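Gindano Network Operations: Automation Program, Second Progress Report
Prepared for Ourania Andreadis, Program Funding Office
2019-02-21

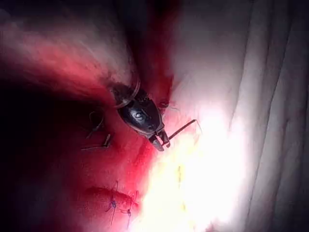

Status against plan

The program is four weeks behind on fault correlation and on schedule for everything else. Spending is within the approved budget. We do not ask for more money in this report, but we do ask for a decision on the Sombatkul region, which is set out near the end.

The work funded under this phase has three parts: automatic fault correlation in the transport network, an open interface for wholesale partners, and moving the service inventory off the old Prondari database.

Fault correlation

The correlation engine went live in the northern region in November. It reads alarms from the microwave and fiber links and groups them into one ticket when they share a cause. Before that, a single cut fiber could open a separate ticket for every site behind it, and the night shift closed them by hand.

The engine now covers 700 sites. The plan called for 800 by this date. The missing sites all use an older radio controller that sends its alarms in a different format, without a time zone. Our first fix treated every alarm as local time, which put some of them an hour out and split tickets that should have stayed together. Lukian Koval's team has rewritten the adapter and it is in test now. We expect to load the remaining sites in two batches, the smaller one first.

Field supervisors asked for one change that was not in the plan. They want to see the original alarms inside the grouped ticket, in the order they arrived. We have added this. It took nine working days and accounts for part of the delay.

The engine does not yet take any action by itself. It groups and suggests, and an engineer accepts or rejects. Automatic rerouting stays switched off until the change board has reviewed a full quarter of suggestions.

Partner interface

The wholesale ordering interface is open to partners in a test environment. Waleo was the first to connect and has placed test orders for Ethernet access and for upgrades to existing lines. Two more partners have signed the test agreement and are waiting for security certificates from us. The certificate process is slow — each request still goes through two separate approval queues — and Nantana Inthanon is working with the security group to merge them.

Waleo reported that our error messages did not say which field in an order was wrong. This has been corrected for new orders. Cancellations still return the old general message, and the fix is planned for the next release.

Billing for orders placed through the interface is still manual. This was expected, and the billing work is funded under a different line.

Inventory migration

The Prondari database held 141 tables. We have moved the ones that describe sites, cabinets and links. The 32 tables that remain hold customer circuits, and they are the hardest part, with many records that point to equipment removed years ago. Jolán Szilágyi has drawn up rules for these. A record with an active bill is kept and checked in the field. A record with no bill and no live port is archived.

During the migration both systems are kept in step by a nightly job. It failed twice in the reporting period, both times when a disk filled up on the old server. No data was lost. The log files have been moved to other storage.

Staffing

One integration developer left in November and the post is still open. Ragnvald Sundqvist is covering the work two days a week from the planning group. He can continue until the end of the next period, but his own group has asked for him back after that.

Training for the operations center has been given to the day and evening shifts. The night shift is next.

Decision requested

The Sombatkul region runs on leased links, and the lessor sends alarms by email only. We can build a mail reader for the correlation engine, or leave the region out until the lease is renegotiated. The mail reader can be paid for from the contingency already approved. We recommend building it. We need an answer before the second batch of sites is loaded, as the same two developers would do both jobs.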